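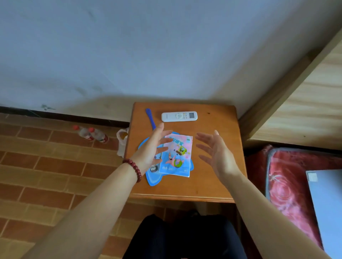

Our bedroom faces north and the heating in this building doesn't come on until well into November. Over the years I have collected a list of things that keep a small room comfortable without running an electric heater all night.

## Stop the drafts first

Hold a strip of tissue paper near the edges of the window on a windy day. Wherever it moves, air is coming in. Foam tape fixes most gaps, but wipe the frame down with rubbing alcohol before you stick it on or it will peel off within a week. Measure the gap before you buy. Tape that is too thick keeps the window from latching.

For the door, a rolled bath towel works as well as anything from the store. I sewed mine into a tube with 2 pounds of rice in it so it stays put.

## Cold floors

Tile feels colder than wood at the same temperature. Put a rug where your feet land when you get out of bed, with a non-slip pad under it. The pad adds some insulation too. If you don't want a rug, wear sandals or slippers and keep them within reach of the bed. 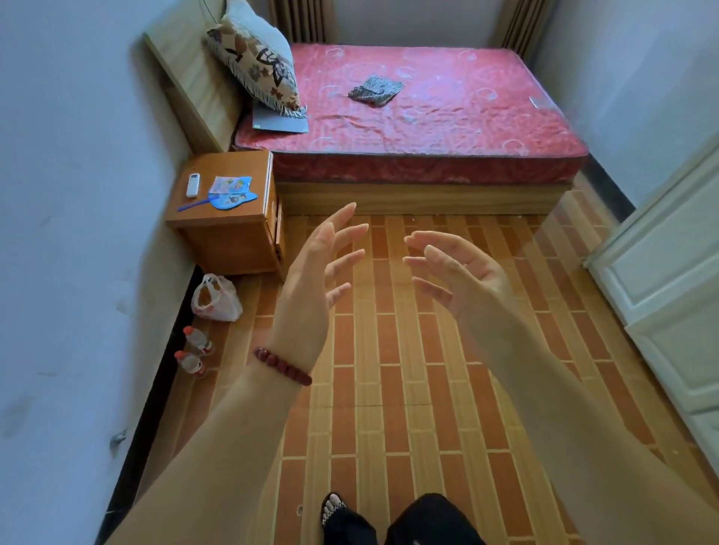 *Small bedroom, tiled floor, bed against the far wall.*

If your bed touches an outside wall, pull it out by the width of your hand. The wall stays drier and so does the bedding. Check behind the headboard once a month for mildew.

## Bedding

- Put a wool blanket or a thick cotton pad under the bottom sheet. You lose a lot of heat through the mattress.
- Air the quilt over a chair for an hour each morning before making the bed.
- Fill a hot water bottle with hot tap water, never boiling, and put it in 14 minutes before you go to bed. Take it out before you sleep.
- Wash flannel sheets on their own – they leave lint on everything.

## Hand and foot warmers

Keep disposable warmers sealed and dry until you need them. Never put one directly on bare skin, and don't sleep with one on. A warmer can cause a slow burn even when it only feels pleasantly hot. Read the packet for how long it is supposed to last, and let it cool fully before it goes in the trash.

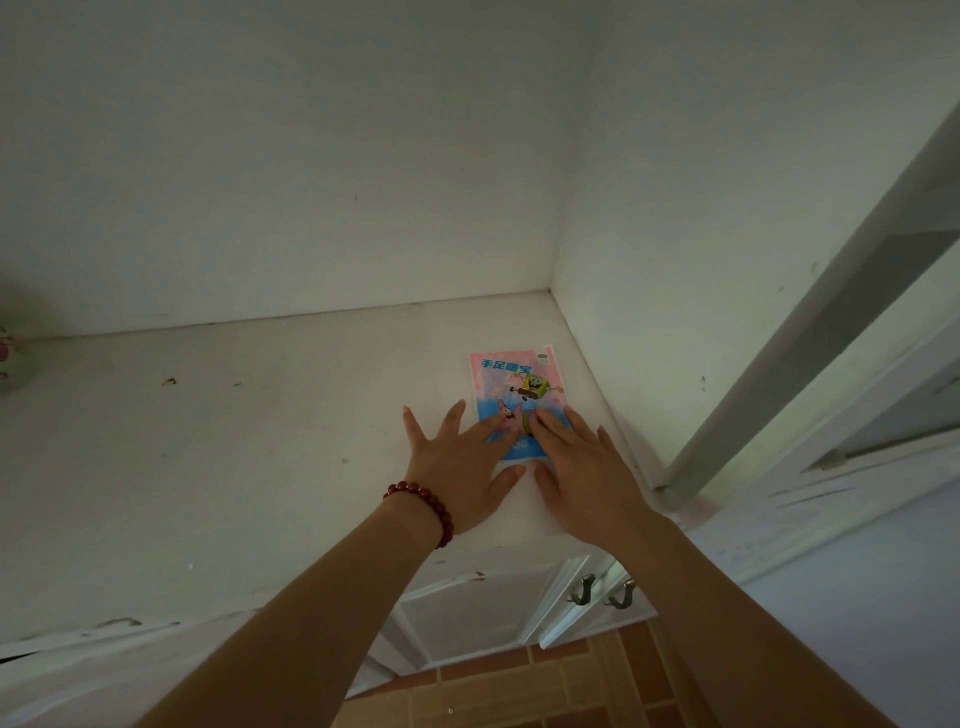 ## Damp shelves and corners

Wipe painted shelves with a barely damp cloth and a drop of dish soap, then dry them right away. For a stain that won't lift, use baking soda and water mixed to a paste and rub gently so you don't dull the paint.

Leave a little space between stored things and the back wall. Open the window wide for a few minutes each morning, then close it. That clears the damp air better than leaving it cracked all day, and the room warms up again faster.

Nazmiye Kılıçarslan
24 November 2018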